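Bottles and mugs on a shared office table: how do you keep the papers dry?
Posted in Home & Office > Desks and Tables

Ionuț Cârstea
We have one long table with a light wood-grain top at the Skondlow office and everyone uses it. Drinks end up in the middle of the paperwork: a bottle of tea, a mug, notepads, printed sheets, leaflets, whatever gift is waiting to be handed over. In March I had to reprint a 16-page booklet because a bottle had been sweating on it since lunch. We own one good coaster and it gets used for whatever is nearest. I don't want to ban drinks from the table. Is there a sensible way to lay it out so that the paper survives? Replacing the table is out, as the last quote from Ibarra was $2,088.

Esben Bisgaard
I would start with the bottle. A mug mostly leaves a ring, but a cold bottle drips for as long as it stands there, and the water runs down and spreads out under the base. So if you only have one coaster, the bottle gets it.

Then give the drinks one end of the table and the paper the other. Ours is 182 cm long and we keep about 40 cm clear for drinks. Put the pads you write on at your writing hand and the drink on the other side, so you don't reach across it. Printed sheets that are finished with go in a tray or a folder. Leaflets can go in an upright holder at the back.

The table has the usual mix on it, with the yellow-label bottle, the black mug and the papers all sharing the top. 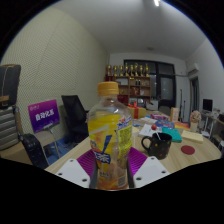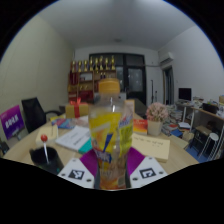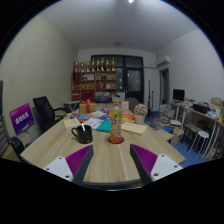
Does a cork coaster work better than a flat plastic one under a cold bottle?
For a bottle, cork is usually better. It soaks up a fair amount of water, while on flat plastic the water sits on top and runs off when you lift the bottle. Let the cork dry out overnight standing on its edge, or it will start to smell. A plastic coaster with a raised rim is also fine if you wipe it out once in a while.

flusex_fan
just get a desk mat. I have a Flusex one, it's big, wipes clean. only problem is the corners curl up

cetel_desk3
Agree with most of what Esben wrote, but the tray never worked for us. People put their cups on top of it. We moved the finished paper off the table completely, onto a shelf behind the door, and left only the notepads out.

Also, keep the caps on. A capped bottle that falls over is no trouble at all, and a full mug is a different matter. If there's a gift or anything with a ribbon on the table, put it well to the back, as ribbon marks easily once it gets wet and the color can run onto the box.

Ionuț Cârstea
Thanks. I have ordered four cork coasters and will try the drinks end first. The shelf will have to wait until we have a free wall.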